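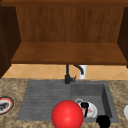
仿真里的规划器，为什么老在水槽这种地方卡住？因为水槽是往下凹的，手腕要绕过槽沿才能下去，留给规划器的余地很小，采样采上半天，能用的路径还是那么几条。

首页 > 小组通讯 > 软件角

大家好，又轮到我来写软件角了！上一期我夸下海口，说清理厨房这个任务的规划部分很快就能合进主干，结果（你们大概已经猜到了）一直拖到现在。好在这次真的有东西可以讲，而且我憋了好久，所以会有点长，请自备茶水。

先说Wurnonura。新来的同事可能还不熟，它就是我们夹在感知和控制中间的那一层规划代码，名字是Luuk Verschueren起的，什么意思他到今天也不肯说。老版本的做法很直白：感知给一个物体位姿，规划器算一个抓取点，然后一条路径走到底。在桌面上这么干挺好的，换到水槽里就不行了。盘子是斜的，旁边就是槽壁，抓取点稍微偏一点，整条路径就撞墙，规划器只好从头再来，有时候一次要采1,000个样本才肯认输。我盯着日志看它一遍一遍地重试，心里比它还急。
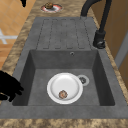
俯视角度：盘子在槽底，紧挨着排水口，黑色的手在左侧槽沿上方。

所以这一版我们把路径拆成了两段。第一段只管把手送到槽沿上方的一个“候位点”，第二段才从候位点往下探。两段各自有各自的碰撞余量，上面那段宽松，下面那段收紧。听起来是很小的改动对吧？可是光是候位点放在哪儿，我和Nafula Makokha就吵了整整两个下午。她主张放在槽的正上方，我想放在侧面，理由是手腕从侧面转进去关节更舒服。最后我们写了个打分函数，让规划器自己在5个候选里挑，谁也不用服谁（后来我偷偷统计过，侧面赢得多一些，嘿嘿）。

然后是感知那边。我们换掉了原来的分割模块，改用Verness，也就是Nafula从去年10月就开始折腾的那个小模型。它最大的好处是肯承认自己没把握：每个物体除了类别，还会给一个置信度，两个物体叠在一起的时候会标出来谁挡了谁。以前的模块碰到遮挡，往往把两样东西糊成一样，规划器拿到一个又大又怪的包围盒，当然不知道从哪里下手。 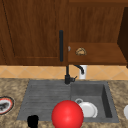
置信度这个东西一旦有了，规划器就可以变得聪明一点。现在低于阈值的物体不会直接进抓取队列，而是先触发一次换视角，手臂挪一小步再看一眼。代价是每个回合会慢下来，平均多出约18秒，我知道有人要皱眉头。我的看法是先慢慢来，把重试次数压下去再谈速度。要是你手上的任务很赶，配置文件里有个开关可以关掉换视角，改完记得重启规划服务，热加载目前对这个参数不起作用（这个bug是我的，已经在单子上了）。

工具方面也有一件让我特别开心的事！回放工具Gollport终于能把感知结果和规划轨迹叠在同一条时间轴上了。以前查一次失败，我得开2个窗口来回对时间戳，对到眼花。现在拖一下进度条，就能看到那一刻规划器以为物体在哪儿、置信度是多少、选的是哪个候位点。Chávez那间机房的服务器上已经装好了，用自己的账号登录就行，第一次打开会建索引，多等一会儿。

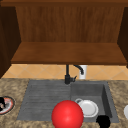 接下来我想啃的是抓取姿态的先验。目前Wurnonura对每一类物体只存一组默认姿态，杯子就从上往下捏杯沿，盘子就夹边。碰上杯子像这样在水槽里侧躺着，杯口朝着右前方，把手又往左上翘起来，从上往下捏杯沿那一套就完全用不上，得先认出它是倒着的，再决定是抓杯身还是去够把手。Luuk的想法是把姿态先验和物体朝向绑在一起，按朝向查表；我更想让它在线采样，再用打分函数筛一遍。两种都写了草稿分支，欢迎来看，也欢迎来挑毛病，评论写在合并请求下面就好，别再私信发我截图了，我真的会找不到。

还有两句零碎的。新版配置文件的字段名改了几个，旧文件跑起来会报警告但不会挂，趁手头不忙的时候迁一下。另外，谁的仿真进程跑完没有关，请去关一下，显存又快满了。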